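Okay, a few people asked how things are going since automation showed up at work, so here goes. Long thread, get a snack.

I've been at Pisgate going on five years, mostly on the packing side. When they announced the Zeltudum project last December I was sure I'd be looking for a new job by spring. Still here! But my job has a different shape now and I want to talk about that part.

Old me packed sample orders by hand, all day, every day. Bags, little boxes, the small stuff. My best month ever was 1,823 orders and my wrists remember every single one of them.

New me spends most of the morning with the arm. Checking how it's sitting, trying a pickup, changing something tiny, trying it again. I never thought "is the elbow okay" would be a normal work question.
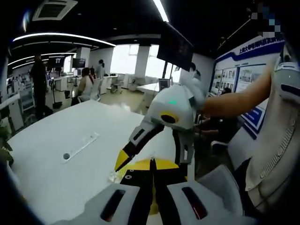

Arm time at the big white table, one of us right up close with it.

And it all happens out in the open, desks and everything. I like that way more than I expected. At the Zirnton site they put their setup in a separate room and the folks over there say they feel like the last to hear about anything. We overhear it all, good and bad (lots of muttering).

Things that got better: my back. My wrists. Also I get asked stuff now — like how I'd grab a thing, which side I'd start from. I had years of opinions on that and no place to put them.

Things that got worse: the chatting. Packing next to somebody for hours, you talk about your kids, your car, what you're making for dinner. Now we're each off watching our own bit of the process and I miss that a lot.

Also the pay thing. We log tries now, and the log says 3,789 for my station so far, but our pay grade still says "packer." We've brought it up twice. I'll bring it up again.

Oh, and soft packaging. If you want to feel good about having human hands, go pick up a bag. Boxes have corners, bags do whatever they want. I can do one half asleep and I still can't explain how I do it.

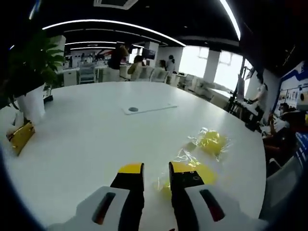

See-through bag, yellow stuff inside, and those yellow fingertips.

Somebody asked if I'm scared of it. Less than last year. I'm more worried about who gets trained and who doesn't — a couple of the older packers haven't been offered a turn yet and they know the work better than I do.

If your shop is about to do this, ask early about training and ask what your job title will be. Get it in writing. I wish we had.

Okay, break's over, replies later tonight!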